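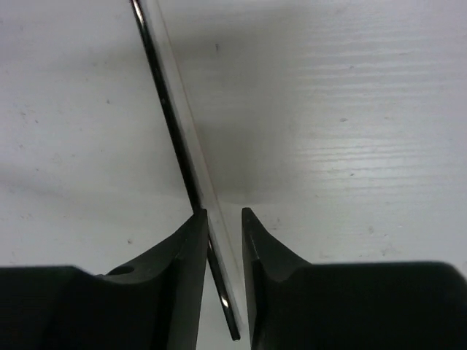 Tableware and Small Items: Frequently Asked Questions

The following answers apply to all shared dining rooms managed by Brarkitz, including the Nata and Grønli buildings. The Grønli store holds 2,000 pieces of cutlery and the Nata store holds 665.

Where should clear plastic sheets and sleeves go?
Thin transparent items are easily overlooked on a pale tabletop. Please pick them up before the table is wiped and place them in the tray by the door. Sheets with a torn corner may be thrown away.

May I mix cutlery of different colors in one holder?
Yes. Gold and dark pieces may share a holder, provided that spoons and forks are all returned to it after the meal. Sets on loan for an event are the exception - these must be kept together and returned as issued.

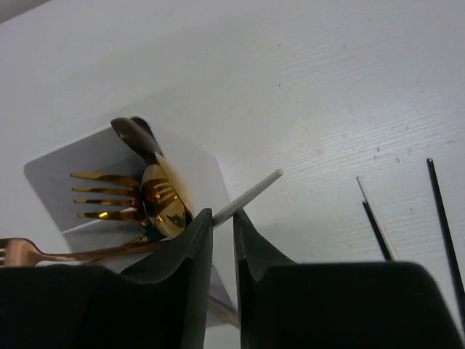 Prepared by the Gratenano Household Services Desk
Revised in September

Do chopsticks belong with the spoons and forks?
They may be stored in the same holder. Chopsticks should be matched in pairs first. A single stick should be left at the service counter, where it will be kept for 2 weeks.

How should metallic finishes be cleaned?
Use a soft cloth and mild dish soap. Scouring pads are not permitted on gold or dark finishes. Dry each piece by hand, as water spots show clearly on the bowl of a polished spoon.

What should I do about marks on a white tabletop?
Wipe the surface with a damp cloth. Scuffs that remain should be reported to the building office - residents are not charged for ordinary wear.

Can I borrow cutlery for a private gathering?
Requests for up to 1,000 pieces are accepted at the Grønli office until 4 p.m. Larger requests require written approval from Brarkitz.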